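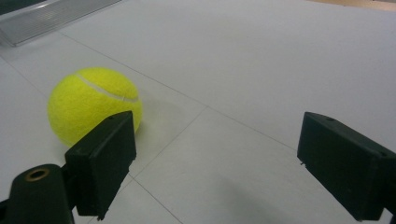 Tennis ball on a pale floor.

Skunano Mailbox – private email hosting for people and small firms

Hello, I'm Dayana Pacheco and I look after the mail side of things at Skunano. This page is meant to tell you what you get with a Skunano mailbox, what you don't get, and what it's like to live with. I've had my own account on it since before we let anyone else in, so I've grumbled about most of its faults already.

The main thing people ask me is whether we read their mail. No. We don't scan what you write or what you're sent in order to sell adverts, and we don't have any adverts to put next to it anyway. You pay us for a mailbox and we run the mailbox. The one bit of automatic checking is the spam and virus filter, which looks at messages as they come in, gives them a score and then forgets about them. You can turn the spam part off in Settings if you want to (I did for a week once and went straight back). The virus part stays on for everyone.

And what about the people who write to you? I get this one a lot from solicitors and counsellors, quite rightly, as their clients never signed up to anything with us. The same rule covers them. We don't build up any sort of profile from a sender's address, and the filter score is stored with your copy of the message and goes when you delete it.

What's in the box

Every account comes with 332 GB of storage, shared however you like between mail, calendar and attachments. That's plenty for nearly everyone. I have fifteen years of family email in mine, including all the enormous photo attachments my aunt sends, and I'm nowhere near the top.

You can use your own domain or one of ours. If you bring your own, the setup page gives you the records to paste in at your domain company and then checks them for you, and it goes green when they're right. It's a bit fussy about trailing dots – sorry, we're working on it!

You also get 192 aliases per mailbox. I use a different one for every shop, so when the junk starts I know exactly which shop let my address out, and I can switch that alias off without touching the rest. It's my favourite thing in the whole product and I bore people with it at parties.

Webmail works in any up-to-date browser, and there's ordinary IMAP for phones and desktop programs. We don't make our own phone app. Xuelian Jin, who writes most of the webmail, would rather get the web version right first, and having watched her rebuild the search from scratch last October I'm not going to argue. 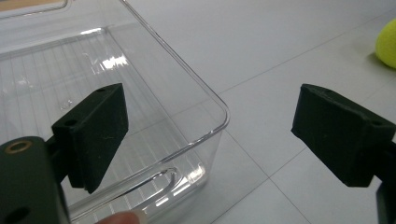
Search is much quicker now, by the way. It runs over subject lines, senders and the full text, and you can save a search as a folder, so I've got one called Receipts that fills itself up without me doing anything. Attachments are searched by file name only. If you need to look inside PDFs you'll still have to do that on your own computer.

Where it's kept

The mail sits on our own machines in Clorkonham, with a second copy in Bruvbridge. Both are encrypted on disk. If something breaks at Clorkonham we switch over, and you might see webmail ask you to log in again. Deleted mail stays in the backups for two weeks and then it's gone for good, so please shout quickly if you've binned something you need.

One thing I should be clear about: ordinary email isn't sealed from end to end. If you write to somebody whose provider scans messages, their copy is in that provider's hands and there's nothing we can do about it. For really private things you can use the Kang add-on, which locks a message with a password and sends the other person a link to open it. It's included in the Team plan and optional on Personal.

Plans

Personal is one mailbox, paid monthly or yearly. Team starts at two mailboxes and adds shared calendars, shared folders and an admin page for resetting passwords. Both come with a free trial and we don't ask for card details until it's over.

Moving in

Put your old address and password into the import tool and it copies everything across, folders and all. Big accounts can take overnight. Your old mailbox is left as it was, so you can have a good look round before you close it.

If you get stuck, use the Help button in webmail. It comes to me or Xuelian, and we answer on weekdays between 9am and 5pm. Wednesday mornings are a bit slower as that's when we do our updates.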